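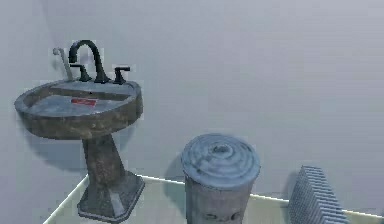 What do I need to freeze and write down before reporting sim results? (bathroom cleanup scenes)

Asked by Viola Villa, 2024-01-13

Short version: we have a pick and place policy tested only in sim, the report goes to Rambridge soon, and they want it to follow "good evaluation practice". No document attached. I asked which standard and got told "the usual". So what's the usual??

Setup. Arm on a raised slab, plain backdrop, household junk on the slab. Bathroom set has a pedestal sink, trash can with a domed lid, small red target in the basin, clutter near the can. Task is get the red thing out of the basin without hitting the faucet. 38 scenes total, the sink is in most of them. Assets are the Desmet pack, physics is Astammont, whatever version was on the machine (yes I know).

What we have so far is 1555 episodes. But they were run over a long stretch and things moved around in between. Specifically

- somebody swapped the collision mesh on the sink in October, before that it was a convex hull so the basin was basically filled in
- object start positions are randomized but the seed wasn't logged for the first batch
- success was judged by a person watching the replay at first, later by a script
- the lighting changed. don't know if it matters

Things I want to know:

1. Can I pool the episodes or is that cheating
2. Do the random seeds need to be published or just kept
3. Does touching the faucet count as a fail. The script says success if the red object ends up outside the basin, full stop. So an arm that drags its elbow across the spout handles passes
4. Scale. Sink and can came from the same pack but I'm not convinced they were modeled to the same scale. Is there a rule on checking that? The can comes up to roughly the sink's column and I have no idea if that's right
5. Is there any actual standard I can cite so this stops being "the usual"

Not an academic, please no 40 page PDFs. I'm the only one here in Busthorpe who touches this stuff and the report also has a section on forklifts, so. Thanks in advance

Edit: real robot tests are NOT happening before the report. Sim only. Please don't answer "run it on the real robot".

3 answers — sorted by votes

Viola Mancuso (accepted)

Different Viola, hi. I review these kinds of reports, so going in your order.

1. Don't pool across the mesh change. With a hull over the basin the red object was sitting on an invisible lid, more or less. Easier to reach, different contact, different task. Throw out everything before the swap or put it in its own table marked with the old mesh. I'd drop it. You'll lose episodes, fine. A clean 231 beats a muddled 1555 and any reviewer who's been burned will say the same.

How to check which is which if you didn't log it: the replay files usually store object height at step zero. If the red thing starts level with the rim, old mesh. If it's down in the bowl, new one. Sort by that. Then spot check a handful by eye and also look at whether it settled or is jittering. Thin flat objects in curved basins jitter, and some solvers slowly walk them toward the drain before the arm has even moved. If yours does that your start position isn't what you randomized, it's wherever the thing ended up. Log the pose after settling, not the one you asked for.

2. Keep the seeds, publish the list if you can. What matters more is that the seeds were fixed before you looked at results. Write the date the list was frozen. If you picked seeds after seeing which ones fail you don't have an evaluation, and I've seen people do it without noticing ("that one was a weird spawn, skip it"). Weird spawns stay in unless you had a written rule for rejecting them. The rule can be simple: object in collision at spawn, respawn with next seed, log it. Report how many were rejected.

For the batch with no seeds: you can still reconstruct start poses from replays. Say "poses recovered from replay, seeds not logged". It's a bit embarrassing, but it's allowed. Hiding it isn't.

3. Contact needs its own column. Leave success as is if you've already published numbers with it, then add:

success — object outside basin and at rest at the end
clean success — same, and no contact over your force threshold with anything other than the target and the surface it's placed on
collision — any contact over threshold, success or no

Three rates per scene. The people at Rambridge will want the second one whether they asked or not. In a real bathroom, a gooseneck spout and lever handles are just what the arm will hang up on, and a thin rod behind the handle is worse, those often have no collision geometry in asset packs at all. Check that!! Turn on the collision view and look at every thin part on the sink. If the arm passes right through a rod your clean success rate is a made up number.

And "outside the basin" needs a floor. If the red object goes off the back of the slab does that count? With your script as you described it, I think yes. Fix that first, it takes five min.

Human vs script judging: have a person label 50 of the scripted episodes, blind, chosen at random and not from the good scenes. Report agreement. If they disagree on more than a couple, read those and find out why before you write anything else.

4. Scale, no rule I know of that gives a tolerance, but do this. Export bounding boxes for every asset, in meters. Put them in a table. Next to each write the size of a real one, measured with a tape, say which one you measured. Anything off by enough to notice gets rescaled or gets a footnote. Packs mix units all the time. Don't judge from a render, camera height and perspective will fool you, a can standing closer to the camera looks bigger against the sink behind it and so on.

Mass too. Metal-looking texture says nothing about what the physics thinks it weighs. Default density is usually water or one, whatever "one" is. Lids especially: is the can lid a separate body or fused on? If it's fused write that it's fused.

5. Nothing I'd cite as covering this. The industrial robot safety standards are about people near machines, wrong subject, and citing one for a sim benchmark looks bad. Just write a one page protocol, put a version number on it, and cite that. Then "the usual" becomes a thing with a name. Mine has: simulator version and commit, timestep, solver settings, asset list with hashes, scene list, seeds, success definitions, max episode length, retries (say zero if zero), who ran it, known defects.

Known defects is the part people leave off and it's the part I read first.

And pin the Astammont version today. Before anything else. "Whatever was on the machine" will be something else the next time it updates itself.

Comments on this answer

— Viola Villa: ok this is great. checked the collision view, faucet spout is there, handles are one big box, the thin rod has nothing. ugh. So do I fix the asset and rerun everything?

— Viola Mancuso: Fix, bump the asset version, rerun scenes with the sink. If no time to rerun, report what you have and list it under defects with the words "arm can pass through". The box around the handles goes the other way, it'll give you collisions that wouldn't happen. List both.

— Viola Villa: rerunning overnight. also the object does walk toward the drain lol. not far but it does

— Viola Mancuso: Smaller timestep or more contact points on the underside. Or just let it settle and log it. Same setting in every scene whichever you pick.

gantry_pete

I'd worry about the lighting more than she does. If your policy takes camera images the lighting change is as big as the mesh. Everything in those packs is grey and brown and the target's red, so the policy may have learned "go to red". Test: recolor the target to something close to the basin, keep all else the same, run the same seeds. If success falls off a cliff then you've got a red detector, say so in the report. Also put something red on the can lid and see where the arm goes. Did this on ours and it was a humbling afternoon.

If the policy takes poses straight from the simulator ignore all of this, but then you MUST say that in the first paragraph. People read "sim success" and assume cameras.

Other thing, clutter. If the can and the rest never move between episodes they aren't clutter, they're furniture. Good practice is to say which objects are randomized and over what range. A box in x and y plus a yaw range is enough. I usually do a drawing of the slab from above with the spawn regions hatched, saves a page of text.

Comments on this answer

— Viola Villa: it's camera based. will try the recolor. can stays put in all of them, didn't think of that

— gantry_pete: then just write "can fixed". One line.

tmk_0

you dont need all this for an internal report. run it a bunch, give the average, add a video. everybody does it this way and Rambridge wont open the appendix anyway. for scale i just eyeball it next to the arm

Comments on this answer

— Viola Mancuso: Please don't give one average over 38 scenes. Per scene, with the count next to each rate. A mean hides the two scenes where it never works, and those are where the next month of work is.

— tmk_0: fair on the per scene thing. still think its overkill

— gantry_pete: a video of the failures would be ok. Videos of only successes, no

Related

Convex hull or decomposition for bowls, sinks and cups?
How many episodes per scene before a success rate means anything
Astammont: flat objects slide on curved surfaces at rest
Who should label successes when the script is wrong
Desmet pack, mixed units in household set
Is it ok to reject bad spawns after the run
Logging contact force without filling the disk
Template for a one page evaluation protocol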